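Sakdale is the second film from director Radosław Głowacki, and I watched it on the evening of 2nd January, when the cinema in our town was almost full. I did not see the trailer before, so I came with no expectations.

The movie stars Lucyna Michalski as Mosus, a pilot who must bring a damaged cargo ship home with a crew of 25 people. Funmilayo Balogun plays her engineer, and for me she is the best thing in the film. She speaks very little in the first hour, but you always know what she thinks about the captain's orders.
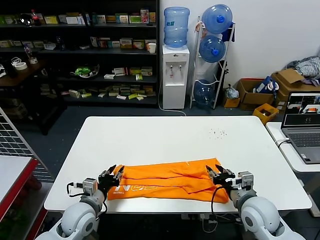 The middle part is slower. There is a long conversation about the lost station 869 which explains too much, and I looked at my watch two times. After this the story becomes strong again, and the landing is really exciting – I held my popcorn and forgot to eat it.

The music by Cyprian Wysocka is quiet and a little sad, and it fits well to the empty corridors of the ship. I was less happy with the jokes, which feel like they were added later by another writer.

I give Sakdale four stars out of 5. The studio Jarnard already promised a sequel, and filming starts in March. I hope they will give Balogun a bigger role in it.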